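# Gindlow soft goods: pouches and pencil cases

Part of the Gindlow household objects set. This card covers the `pouches` folder only. Boxes, jars and tins are described in their own cards.

Status: in use, labels frozen November 2020
Maintainer: Vija Priedītis
Labelling: Noemí Orozco, Kelly Ellwood

## Contents

The folder holds 1000 stills of small fabric containers that close with a zip. There are 12 pouches in total, numbered `p01` to `p12`. Each was placed on a table by itself, with the zip closed, partly open or fully open. Items are everyday ones bought second-hand or lent by staff at the Ocampo office.

```
pouches/
 stills/
 labels.csv
 items.csv
 CHANGES.txt
```

`items.csv` has one row per pouch: item number, main colour, zip colour, outer material if known, lined or unlined. Material is left blank where the care label was missing. Please do not fill it in from the pictures.

## Label fields

| Field | Values | Notes |
|---|---|---|
| `item` | p01 to p12 | matches `items.csv` |
| `pose` | flat, side, upright, slumped | resting position on the table |
| `zip_state` | closed, part, open, unclear | see below |
| `tab_visible` | yes, no | the pull tab, not the slider |
| `interior` | none, lining, contents, unsure | what shows through the gap |
| `surface` | wood, cloth, painted | table top only |

## Zip state

`closed` means the slider is at its end stop and no gap shows. `part` means the slider is somewhere along the track and a gap shows on one side of it. `open` means the slider is at the far end stop. If the slider is hidden, use `unclear`, even where a gap is plain to see.

A bulge in the fabric is not a gap. Kelly and Noemí disagreed on this for item `p07`, and all of its rows were relabelled in October.

## Interior

Dark linings cause most of the trouble. Where grey or black shows inside the opening and no edge of an object can be made out, use `unsure`. Do not carry a label over from another still of the same pouch, as contents were changed between sessions.

## Sample
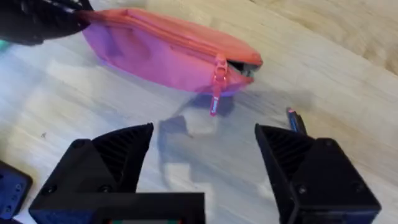 *Pink pouch with orange-red zip. `pose`: side; `zip_state`: part; `tab_visible`: yes; `interior`: unsure; `surface`: wood.*

Shadows are not labelled. On pale wood they can run on from the lower side of the pouch, so check the fabric edge at full size before choosing between `flat` and `slumped`.

## Known problems

- 5 stills of `p03` are duplicates. They were kept so that row numbers stay the same.
- Colour names are the labeller's own. Pink, magenta and red overlap.
- Small printed marks on pull tabs are not transcribed.
- `painted` is used for 4 rows only and should not be relied on.

## Corrections

Send the row number, the field and the proposed value to Vija. Changes are noted in `CHANGES.txt` and go in with the next release of the full Gindlow set.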